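Two grippers, one table, and a cloth that won

Utby test bench puts a pair of budget grippers through the housework

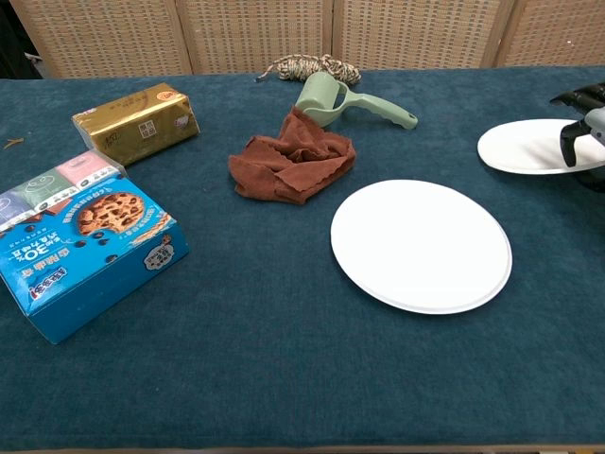

The plates were supposed to be the easy part. In a comparison wrapped up in January at the Utby test bench, two parallel grippers from rival makers were asked to pick up and put down the sort of things that collect on a table in any home, and the round white plates were scheduled first so that everybody could go to lunch feeling good about themselves. Lunch was at 3 p.m.

The contenders were the Grisar, a two-finger unit with hard, narrow tips, and the Tanabe, which costs 700 dollars more and comes with softer pads and a much thicker manual. Both were bolted in turn to the same arm, run from the same Stindument controller, and steered by the same operator, Siiri Hämäläinen, who has been comparing robot hands for long enough to distrust all of them equally.

"A plate is a rude object," Hämäläinen said. "It lies flat, it's slippery, and the only thing it offers you is a rim. People forget this because they have fingernails."

Each gripper got 90 attempts across the full set of objects. The Grisar finished 82 of them without a drop, a slip or what the score sheet calls "relocation," meaning the object left the table under its own power. The Tanabe also finished 82. There was a short silence in the room when the second total was read out, and then somebody asked to see the price list again.

The matching totals hide some differences. The Grisar was better on plates, where its thin tips could get under the rim and clamp down with little fuss. It was worse on boxes, and left two neat dents in a cookie box that a person from the purchasing office had hoped to take home. The Tanabe was gentle with packaging and took its time over everything else. On the lint roller it was faultless. It was so careful with the rope that one run hit the time limit with the coil still sitting where it started, perfectly unharmed.

Then there was the microfiber cloth. Four of the Grisar's misses and five of the Tanabe's came from one crumpled brown cloth, which either came up in a pinch and dropped back, or came up along with whatever was resting on it. Under the rules that counts as a failure, even when the second object lands somewhere sensible. Hämäläinen noted in her log that the cloth had outperformed both products.

The bench team had blamed the tablecloth early on. It's dark and a little fuzzy, and the theory was that the tips were catching in the fabric on low approaches. A rerun on bare wood settled the matter by making the plate scores worse, as the plates now slid away when nudged. The tablecloth was put back and the theory was dropped from the report, though its author still brings it up.

The controller may have had more say in the results than either hand. On its factory settings, the Stindument closes both grippers at the same rate and stops when it thinks it has met resistance, an opinion it forms rather quickly. Turning down the closing speed by 40 percent fixed most of the early plate drops. The change took one line in a settings file and most of a morning to find, the line being listed in the documentation under "Appearance."

Hämäläinen's recommendation runs to half a page. Kitchens and dish rooms should look at the Grisar. Anybody packing boxes should pay extra for the Tanabe, or buy the Grisar and some rubber tape, which she tried on her own time and found "annoyingly good." Taped tips were left out of the official score, as neither company sells tape.

The next round will add a third gripper with a suction cup, along with a glass, a sock and a bag of rice. The cloth has been invited back. Requests to iron it first came in from both makers within the same hour, and both were turned down.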